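Three Pallets

The ginger left Sadetti in August with a bill of lading that said 97 pallets. The letter of credit said 100. I was the document checker at Zikach Bank that year, and the file came to my desk on a Tuesday, a little before nine.

I read the credit first, as I had been trained to, and then the invoice, the packing list and the certificate of origin. The invoice said 100. The packing list said 100. I put the bill of lading on top and went to get my coffee.
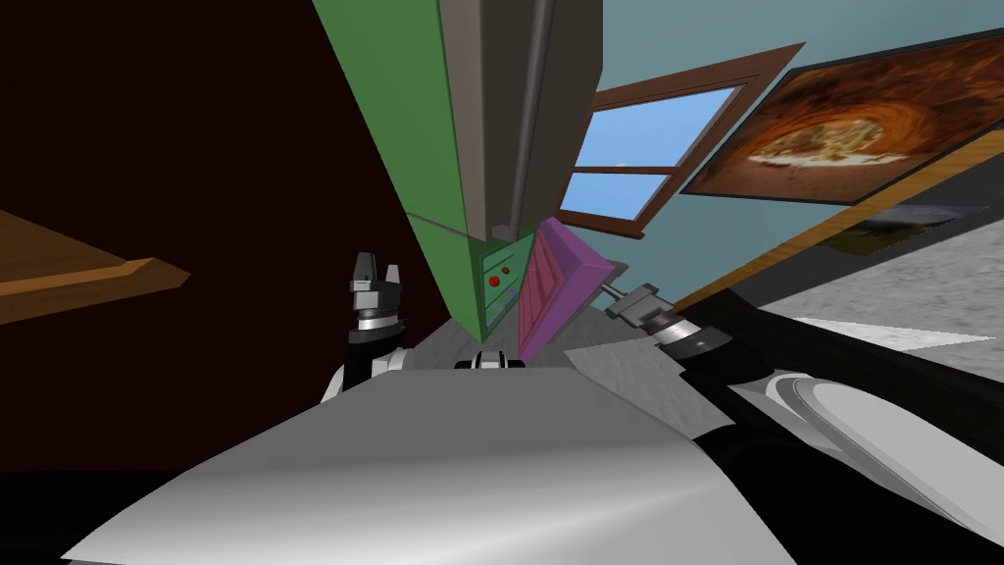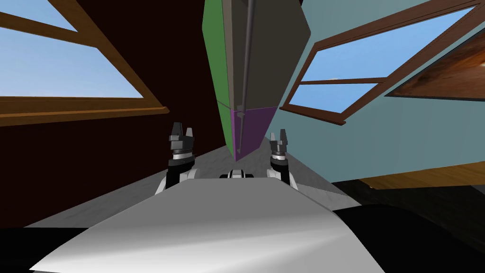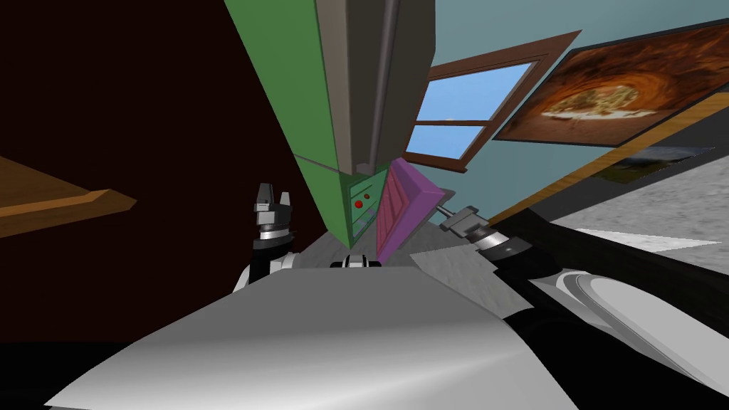
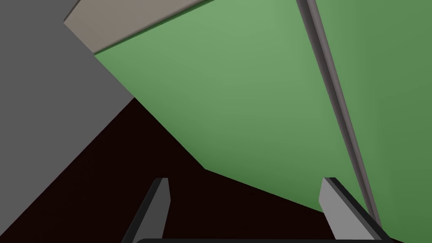

When I came back I read it again. It still said 97.

The seller was Kindia Produce, a small exporter that had banked with us for as long as I had worked there. The buyer was Maeng Foods, overseas, and its bank had issued the credit payable 30 days after sight. Kindia had already borrowed against it. I knew that because the loan sheet was clipped inside the folder, with the repayment date written in green ink.

A credit that counts in tons gives you some room. A credit that counts in pallets gives you none unless it says so, and this one did not say so. I typed up the discrepancy notice. It was one line long. Then I called Kindia and asked for the owner.

She picked up on the first ring. I told her what I had in front of me.

"That's a typing mistake," she said. "We loaded all of it."

"Then the shipping line has to correct it."

"The ship's gone."

"They can still issue a corrected bill, if their tally agrees with you."

She was quiet. I could hear a forklift backing up somewhere behind her, and a man shouting at it.

"How long do I have?" she asked.

I looked at the credit again. Documents had to be presented by the end of Thursday. "2 days after today," I said.

"I'll call the line."

At lunch my supervisor stopped at my desk. He had the central bank's circular folded in his jacket pocket, the one about export money that had not come home. Every bank in the country had been told to send in a list of the customers whose payments were overdue. Ours was due at the end of the month, and he had been carrying the circular around for a week.

"Kindia," he said. "Are they going to be on it?"

"They aren't overdue. They haven't even presented."

"If Maeng turns down the documents, they will be."

"Maeng might waive it."

"Might," he said, and went to get his sandwich.

A company on that list could not buy foreign currency from any bank until its name came off. Kindia bought its sacks and its dryer parts from abroad. I did not need to look that up either. I had checked the papers for both.

The owner came in on Wednesday morning. I had only known her voice up to then. She was older than I had expected, in a brown cardigan with flour or dust on one sleeve, and she had a school notebook with her. She sat down across from me and opened it flat on the desk.

"This is the yard tally," she said. "My nephew stands at the gate and makes a mark for every pallet. Five marks to a bundle."

I counted the bundles. There were 19 of them, and two marks left over.

She watched me do it. I think she had done it herself in the car.

"The nephew could have missed some," I said.

"He could have." She turned the notebook around and counted with her finger. "He doesn't, usually."

Neither of us said anything for a minute. The air conditioner over the door was dripping into its bucket.

"There's a place near here where they do stamps," she said finally. "Shipping line stamps, customs, anything. Everybody on the port road knows where it is."

"I know where it is too," I said.

"I'm not saying I'd go."

"All right."

"My brother would go. He offered last night." She closed the notebook. "What happens if I send it in the way it is?"

I told her. The issuing bank would find the difference in about a minute, the same as I had. It would ask Maeng whether it wanted the goods anyway. Maeng could say yes and pay the full amount, or say yes and ask for money off, or say no and leave 97 pallets of ginger sitting on a dock, with the storage charged to her by the day. In the meantime our loan would come due.

"And if I fix the invoice? Put 97 on everything?"

"Then it's an honest set of papers for the wrong amount. They can still refuse it. But they'd be refusing something true, and you could talk to them."

"Talking to them costs nothing, I suppose."

"There's a discrepancy fee," I said.

She laughed at that, a short laugh with her hand over her mouth. Then she asked to use my phone, because hers was out of credit, and she called the buyer at Maeng while I sat there and lined up my pencils. It was late in the evening where he was. I only heard her side of it.

"No, three short," she said. "I don't know yet. I think they're still in my shed, and if they are I'm going to have a conversation with somebody." She listened. "Yes. I know what I signed." She listened again, longer this time, and wrote a figure in the back of the notebook and drew a box around it. "That's more than three pallets' worth," she said. Then she crossed the figure out and wrote a smaller one.

When she had hung up she tore the page out and gave it to me. "He'll take it," she said. "He wants it in writing from his bank to your bank, and he wants the three on the next boat at the old price."

"Ginger's gone up."

"I know it has."

She came back on Thursday at four with the new invoice and the new packing list. Both said 97. The second one had been signed in such a hurry that the pen had gone through the paper. I checked every line against the bill of lading, the name of the ship, the marks on the pallets, the spelling of the port. I found one more thing. The weight on the packing list was still the old weight. She corrected it at my desk and put her initials next to it, and I stamped the set in at 4:40.

The pallets were in the shed, behind a stack of empty crates. Her brother had moved them out of the rain on loading day and had not told the nephew. She told me that over the phone the following week, and she didn't sound angry by then, just tired.

Maeng's waiver came through, and the payment came after it, on the day it was supposed to. I wrote the credit advice myself. We took back the loan and the interest, the fee and the cable charges. What was left for Kindia after the discount would have covered the dryer parts and maybe a month of wages. I looked at the amount for a while before I sent it up to be signed.

My supervisor's list went in at the end of the month. It had four names on it. One of them was a timber company that had been through my hands in the spring, with a beautiful set of documents, every figure matching every other figure and all the stamps very clear. I had passed it the same morning it came in.

I got that file out of the cabinet and took it over to the window, where the light was better, and held the stamps up one at a time. I couldn't tell. I asked the woman at the next desk, and she couldn't tell either - she thought the blue on one was a little dark, but our own stamp ran dark when the pad was new.

I put the file back. There were two sets waiting in my tray, a coffee and a sesame, and the sesame had to go out by five.

Contact | Submissions | © All stories remain the property of their authors | Back to top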